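4.2 Does exposed brick make a room feel warmer?

Claims that brick walls make people feel warmer turn up often in the renovation trade, usually with little behind them. Türkmen and Wijesinghe reported a preference for brick over painted plaster, but their 13 participants all sat in the same room and knew what the study was for. We are not convinced that a stated liking for a colour tells us much about comfort.

Our own trial at Emberg used 60 tenants across two floors. The thermostat was held steady, and each person rated the room after 8 minutes and again before leaving. Brick of the general sort in Figure 3, in mixed tans and browns, was compared with flat grey paint.

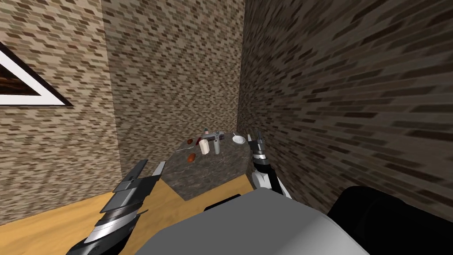 Figure 3. Offset rows of small bricks on adjoining walls (computer rendering).

Did tenants rate the brick rooms as warmer? Only at the first rating, and by a small margin that had gone by the second.

Özkan has argued that the early effect is real and worth paying for. Perhaps — but a favourable first impression is a thin reason to strip plaster from an outside wall in December, and his heating costs were never published.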